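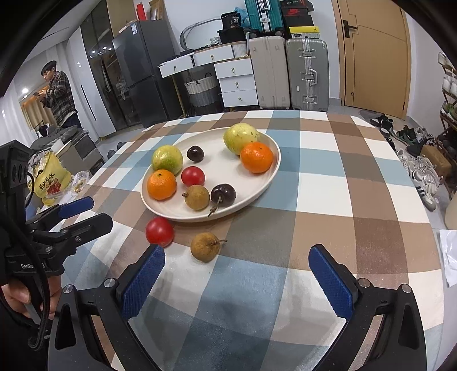

Plate of fruit on a checked tablecloth.

Ebook Production Editor (part-time, remote)

Grekero is hiring an ebook production editor for its backlist program. The job is checking, correcting and preparing EPUB files before they go out to retailers and library lending services. It is a part-time staff position, 24 hours a week, paid hourly, with a start date in May.

About Grekero

Grekero publishes digital editions of books that have gone out of print. Most of our titles are practical nonfiction and regional history, with a smaller list of mysteries and westerns. We license the rights from authors or their families, scan a print copy if no usable file exists, and produce a new ebook from the scan. We sell through the usual online stores and through our own site, and we supply libraries directly.

There are currently 259 titles in the catalog. We also have a queue of licensed books that are waiting for production, and the queue has gotten longer than we would like. This position was created to shorten it.

Our fiction goes out under the Farska imprint. Everything else is published under the Grekero name. You would work on both.

What the work is

A book comes to you after scanning and text recognition. By then it has had one automated cleanup pass and nothing else. You take it from there to a file that can be sold.

On a typical title you would:

Compare the recognized text against the page scans and fix errors. Common ones are broken hyphenation, "rn" read as "m", lost italics, dropped punctuation at line ends and running heads that have ended up in the middle of a paragraph.

Mark up the structure: parts, chapters, section breaks, block quotations, verse, letters, lists, notes.

Build the table of contents and check that every entry goes to the right place.

Link footnotes and endnotes in both directions.

Rebuild tables as real tables. A picture of a table is not accepted except where the original is handwritten or otherwise can't be set as text.

Crop and straighten illustrations from the scans, and write alt text for each one.

Convert the index to linked form, if the book has one and the contract calls for it.

Run the file through validation and clear all errors. Warnings are either cleared or explained in the title log.

Read the finished book on at least one phone app and one e-ink reader. We supply the e-ink reader.

Fill in the title's record in Stirari, our in-house tracking system. You will be trained on it.

You are not expected to rewrite, modernize or fact-check. Our rule is to keep the author's text as it was last printed and to correct only plain printer's errors, and each correction is logged. If you come across something that may be a rights problem, such as song lyrics or a long quotation from another book, you flag it and keep going.

Older how-to books make up a large share of the nonfiction. These take patience. Recipes, sewing instructions and woodworking plans depend on exact fractions and measurements, and text recognition is bad at fractions. You will check a lot of them by eye.

Customer reports

Readers and librarians write to us when something is wrong with a book. The production editors take turns handling these messages, and you would be on the rotation. A report might be a typo, a chapter that won't open, a missing map or a download that failed. Typos and layout problems you fix yourself and send back out as an updated file. Download and account problems go to Hudec, the outside company that runs our store and file delivery. You don't have to solve them, but you do have to pass them on with enough detail that Hudec can.

We answer every message in person. Please expect to spend part of your week writing short, polite emails.

What we are looking for

You need to have:

Experience making or correcting EPUB files by hand. Paid work, volunteer proofreading projects and your own self-published books all count, as long as you can show us a file.

Working knowledge of HTML and CSS. You should be comfortable opening a book's code and finding out why a heading looks wrong.

Careful proofreading in American English, including older spelling and punctuation that you will need to leave alone.

A computer you can work on and a steady internet connection. Scans are large files.

The right to work in the United States. We can't sponsor visas for this position.

It would help if you also have:

Regular expressions, enough to write a search and replace that you trust.

Some knowledge of accessibility requirements for ebooks. Older files in our catalog are being brought up to standard, and you may take on part of that work – how much depends on what you already know.

Experience with library metadata or with retailer feeds.

Reading knowledge of Spanish or German. Several of the regional histories have long passages in one or the other.

A college degree is not required. Neither is previous employment in publishing.

Hours and schedule

The position is 24 hours a week. You set your own schedule apart from one video meeting a week, which starts at 11 a.m. Central and lasts half an hour. When you are on the customer rotation we ask that you look at the inbox once in the morning and once in the afternoon. No evening or weekend work is expected.

There is no quota of books per month. A short mystery with clean scans can be finished in a few days, and a county history with notes, tables and an index can take several weeks. We plan by page count and difficulty, and production editors have a say in the estimates.

The first two months are a training period. You will be paired with another editor, who will check your files before release. After that, files are spot-checked.

Pay and benefits

The hourly rate depends on experience and will be stated in writing before you are asked to do the paid test described below. If you want to know the range before you apply, write and ask, and we will send it to you.

You would be a regular employee, paid every 2 weeks. Benefits for part-time staff include paid holidays, paid sick time and vacation time that accrues by hours worked. Health coverage is not available at this number of hours. The e-ink reader stays with you while you work here, and software licenses are paid by Grekero. All staff get free copies of everything in the catalog.

The position may grow to full time, but we can't promise that and you should not apply on that basis.

How to apply

Send one email through the contact form on the jobs page, addressed to Žydrūnas Kütt, production manager. Put "Production editor" in the subject line. Attach or include:

A résumé, one or two pages.

A short letter. Tell us what ebook work you have done and what tools you used. Half a page is plenty.

One EPUB file you made or corrected, or a link to it. If the file belongs to a client and can't be shared, send a sample chapter of any public domain text that you have formatted yourself. Please tell us which parts are your work if others were involved.

Please do not send cover designs or writing samples. They aren't part of this job.

What happens next

Everyone who applies will get a reply saying that the application arrived. We read applications as they come in and will take the listing down when the position is filled.

Applicants on the short list will be asked to do a test. It consists of a chapter of raw recognized text with its page scans, including one table and a few footnotes. You return a valid EPUB and a log of your corrections. The test pays a flat $100 whether or not you are hired, and you can have a week to do it. Nothing from the test is used in a published book.

After the test there is one interview by video with Žydrūnas and one of the current editors. It takes an hour or less. We will go through your test file with you and ask how you made certain decisions, so keep your notes. You will also have time to ask about the work. We check two references before making an offer.

If you need an adjustment at any point – a different format for the test, more time, an interview by phone or in writing – say so in your email or any time after that.

Freelancers and agencies

We are not taking on freelance formatters at present, and we do not send production work to outside conversion services. Messages offering these services through the jobs form will not be answered. Authors and estates with out-of-print books should use the rights inquiry page.

Grekero is an equal opportunity employer.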